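Cours 6, suite : pourquoi on trie (et pourquoi on trie mal)

Bon, reprenons où on s'était arrêtés mercredi, c'est-à-dire au milieu de la question des catégories. J'avais promis de revenir sur le petit exercice des tiroirs, je le fais maintenant et après on passe au classement à facettes.

Rappel rapide pour ceux qui ont raté la première heure : classer, c'est décider à l'avance où quelqu'un ira chercher. Tout le reste en découle. Quand vous rangez vos factures par date, vous pariez que vous les chercherez par date. Moi, je les cherche toujours par fournisseur, et je les range quand même par date depuis vingt ans, allez comprendre !

Dans l'exercice, vous aviez 247 fiches, celles du fonds Stevens (le grossiste en quincaillerie, voir polycopié précédent), à répartir dans un plan à un seul niveau. Presque tous les groupes ont fini avec un tiroir « Divers ». Et dans un des groupes, le tiroir « Divers » contenait 45 fiches, donc plus que n'importe quel autre. Je ne me moque pas, j'ai fait pareil à mes débuts chez Trundach, en pire.

Ce qui coince, c'est le principe de division. On commence par la matière (laiton, acier), puis on glisse sans s'en rendre compte vers l'usage (portes, fenêtres), et là une charnière en laiton pour fenêtre a trois maisons possibles. Les manuels disent : un seul principe par niveau. C'est juste, c'est même la chose à retenir pour l'examen, mais dans un vrai fonds ça tient rarement plus d'une semaine.

D'où les facettes. L'idée vient de Ranganathan, années trente, et elle est très belle : on ne donne plus une place à l'objet, on lui donne plusieurs réponses. De quoi c'est fait ? À quoi ça sert ? D'où ça vient ? Le catalogue Gitero fonctionne comme ça, avec 3 facettes obligatoires et le reste en option. Ceux qui ont déjà cherché une chemise sur un site marchand connaissent le principe par cœur, ils ne savaient pas que ça avait un nom.

Attention quand même : les facettes marchent bien à l'écran et beaucoup moins bien sur une étagère. Un objet physique n'est qu'à un endroit à la fois. Pour les petites pièces, il faut toujours choisir une facette « maîtresse » qui décide du rangement, et laisser les autres au catalogue. En électronique, on prend souvent la fonction, parfois le boîtier, et on se dispute.
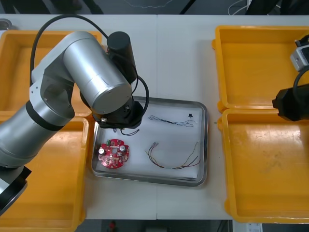

Godelieve Van der Linden m'a fait remarquer après le cours que la facette maîtresse devrait dépendre de la personne qui range et non de celle qui cherche, parce qu'un plan que le magasinier trouve pénible sera faux au bout d'un mois. Je n'étais pas d'accord sur le moment. Je le suis un peu plus maintenant, et j'aimerais bien qu'on en discute ensemble.

Pour la prochaine fois : reprenez votre plan, supprimez « Divers », et proposez deux facettes maîtresses différentes pour le même lot. Une page, pas plus. Lisez aussi l'extrait sur l'inventaire Tetix, surtout la fiche 233, qui est mal classée dans les deux versions du plan.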